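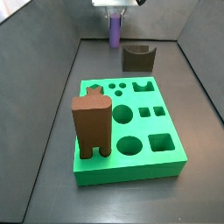

Fig. 4.1. Shape-sorting tray (green foam) with separate pieces in a gray-walled bin.

Unit 4. Form Boards and Shape Sorters: Matching Outlines to Recesses
Course notes, Design of Learning Materials
Prepared by Anca Ardeleanu; revised March 30, 2018

4.1 Scope

This unit covers trays in which a piece is placed in a recess of the same outline. Boards with knobs, stacking posts, and interlocking puzzles are treated in Unit 5. Read Section 4.2 before the lab, and bring the measurement sheet from Unit 3.

4.2 Terms

Tray: the slab that carries the recesses.
Pocket: a recess cut in the top surface. A pocket may have a floor or may go through the full thickness.
Outline: the shape of the pocket as seen from directly above.
Piece: the loose part. Its cross section should match one outline on the tray.
Clearance: pocket width minus piece width, measured along the same line.

4.3 Outline and orientation

A circular outline accepts its piece at any rotation about the vertical axis. The user has to solve for position only. A square accepts its piece at four rotations, an equilateral triangle at three. A house-shaped pentagon, such as the one in the back row of the tray in Fig. 4.1, has a single line of symmetry. If the piece can't be turned over, it fits at one rotation only.

Difficulty therefore depends on the outline as well as on the number of pockets. A tray with many circles can be easier than a tray with two irregular shapes.

Small circles in a group raise a separate point. The three in Fig. 4.1 are arranged in a triangle. A user who sees a group like this has to decide whether it calls for three separate pegs or for one piece with three prongs. Pant treats this as a question of reading the tray before any piece is picked up. Record it on the lab sheet under "interpretation," not under "fit."

4.4 Shape of the piece

A long piece with a constant cross section shows its outline only at the end. Lying on its side, a cylinder presents a rectangle to the viewer. The user must stand it up, or imagine it stood up, before matching.

A rounded end, as on the purple cylinder, changes the first contact. The narrow part of the end meets the opening before the full width does, so a small error in position can be corrected on the way in. A flat end with a sharp edge catches on the rim.

Pieces with a concave side, such as the dark block with the saddle-like top in the same figure, should be examined from several sides. The curve may be the feature to match, or the flat faces may be.

4.5 Foam as a tray material

Foam deforms at the rim. A piece slightly too wide can be pushed in, and the user gets no clear signal that the match is poor. For this reason clearance on foam is measured with no load on the tray. Take each pocket twice, the second reading at a right angle to the first, and write down both.

Dark pieces on a dark surface are harder to find than light ones. Note the color of the table or bin floor on the sheet.

4.6 Lab

Work in pairs. Use one Castlow tray and one Visser tray per pair. Sort the pockets by number of rotations accepted, then measure clearance for each. The bench gauges stop at 60 mm; larger pockets are measured with the steel rule. Sheets go to Kjell Viklund.

Reading: Course reader, pp. 49–58. The table on p. 109 is needed for Problem 3.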